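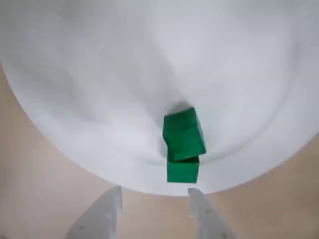 Cường Mai
Workshop and storage editor, Greltance Home Notes

Cleaning, checking and storing painted blocks

Painted blocks are easy to clean and easy to ruin. Most damage comes from soaking, from abrasive pads and from putting blocks away damp in a closed container. The procedure described on this page was written for small painted cubes, and it also works for painted pegs, counters and game pieces of similar size. It is not suitable for blocks finished with wax or bare oil, or for anything with paper labels glued to the faces.

Identify the finish first

Rub one face with a dry white cotton cloth. If color transfers to the cloth, the paint is chalking and should not be washed at all. Brush it with a soft dry brush and stop there. If the cloth stays clean, repeat the test with the cloth slightly damp. Test each color separately. On the mixed set used for these notes, which came secondhand from a Malham school, the reds transferred and the greens did not, although all of them looked the same age.

A gloss finish can be wiped with moderate pressure. Matte finishes need less pressure, because rubbing polishes the high spots and leaves shiny patches that cannot be removed without repainting. Edges and corners wear first on any cube, so wipe along an edge and never across it.

Mixing the solution

Put 900 ml of lukewarm water in a bowl and add half a teaspoon of plain dish soap. Stronger mixtures leave a film that attracts dust and makes stacked pieces cling to each other. Avoid soaps with added lotion. Vinegar is often recommended for toys, but it dulls some older paints and does not do anything useful that soap will not.

Prepare a second bowl of clean water for rinsing the cloth. The blocks do not go into either bowl.

Washing

Wring the cloth until it no longer drips. Hold the block by two opposite faces and wipe the other four, then change grip and wipe the remaining two. Work through one color at a time and rinse the cloth between colors.

Sticky residue from tape comes off with a cotton swab and a small amount of cooking oil, left on for two minutes. Remove the oil with the soapy cloth afterward. Crayon needs the same treatment, repeated once or twice. Ballpoint ink in a matte finish is usually permanent, and attempts to lift it take paint with them.

Go over each block with a cloth dampened in clean water and dry it at once with a towel. Do not leave this step until the end of the batch.

Drying

Stand the blocks on a wire rack with a gap between them. Turn them once so that the bottom face gets air. In an average room, 16 hours is enough for wooden blocks wiped as described; hollow plastic ones are dry much sooner unless water has entered a seam. Shake a hollow block next to your ear. If it sounds wet, set it seam down on the rack and leave it for another day.

Do not dry painted pieces stacked. Two faces pressed together while damp can bond, and when they are pulled apart the paint comes off the weaker one. Even a block resting at a tilt on the one below traps moisture along the line of contact. The same applies to blocks piled in the low point of a bowl or a slung cloth – fine for dry pieces, wrong for wet ones. Keep them away from radiators and direct sun, both of which can craze the paint.

Checking for damage

Saturated colors show chips and scuffs best on a plain white surface. Use a single light from one side and turn the block under it slowly. Chips appear as a break in the thin highlight along the edge. A curved white surface throws soft shading onto itself, which is harmless, but a flat white board is better if you need to see whether a block sits level.

Small chips can be touched up with water-based acrylic enamel. For blocks used by children, check that the label on the paint states it is suitable for toys. Apply with a fine brush in two thin coats and let the first dry fully. Matching an old green is difficult. Mix the color slightly darker than the block, test it on scrap card, and let it dry before judging it, as many acrylics change as they cure.

Blocks with splinters, open cracks or paint lifting in flakes should be taken out of use.

Storage

Store blocks in a rigid container with straight sides and a loose lid. A tightly sealed box holds any moisture left in the set. Fabric bags are acceptable for travel, but the blocks rub together in them and the corners lose paint quickly.

For larger sets, weigh the complete clean set on a kitchen scale and write the weight inside the lid. The set from Malham has 71 blocks, and one color group from it weighs 784 g. Reweighing the group after use takes less time than sorting through it, and a missing block shows up immediately if all the pieces in the group are the same size.

Place heavier blocks at the bottom. If layers are needed, separate them with unprinted paper or thin felt. Newspaper transfers ink to light paint – Kristaps Lepik of the Trestadton repair workshop reports seeing reversed headlines on a set of yellow cubes.

Check stored sets once a year. August is convenient in humid regions, when any mustiness will be most noticeable. If a box smells, empty it, wipe it out with the same soap solution and leave it open overnight before the blocks go back in.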